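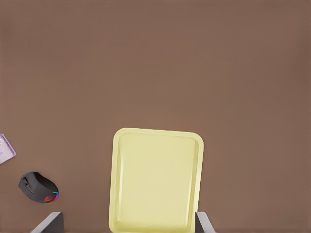
Kerekes to open in cinemas in February

Grullance acquires distribution rights to second feature by Dorottya Vida

2017-12-03

Grullance has acquired theatrical and home viewing rights to Kerekes, the second feature film written and directed by Dorottya Vida. The agreement covers the United Kingdom and Ireland. The film will open in February on 83 screens, with further sites to be added in the second week subject to booking.

Kerekes is a crime drama set in a river freight town during the closure of its last grain terminal. Csenge Kocsis plays a weighbridge clerk who finds that the recorded tonnage of outgoing barges does not match the loads. Henrik Hagedorn plays the terminal manager. The dialogue is in Hungarian and German, with English subtitles. The running time is 104 minutes.

The film was produced by Kinga Balogh for Musar. Principal photography took place over two winters, with the terminal interiors shot in a disused mill and the barge sequences on location. The production used over 200 background performers, most of them from the towns along the river. Sound was recorded on set throughout, and no dialogue was replaced in post-production except in two scenes shot beside running machinery.

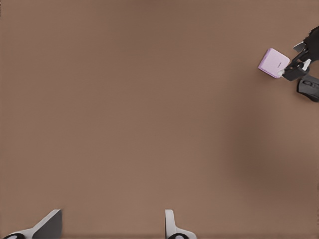

Cillian Mulligan, head of acquisitions at Grullance, said: "We saw a rough assembly in the spring and made an offer on the finished cut. The plot depends on paperwork and the film explains it clearly. We expect it to hold its screens beyond the opening week."

Dorottya Vida said: "The version being released is the one I delivered. The distributor asked for new subtitles for the court scenes and I agreed with the request. The legal terms are now correct."

The release will be supported by 4 preview screenings, each followed by a discussion with the director and Csenge Kocsis. Venues will be confirmed to exhibitors in the new year. A certificate has been applied for and will be stated on all printed material once issued.

Exhibitors will receive the film as a digital cinema package through Stondisar, which is also handling keys and returns. The booking reference is 2602. Stills, a full cast list and production notes are available to the press on request from the Grullance publicity office.

Ends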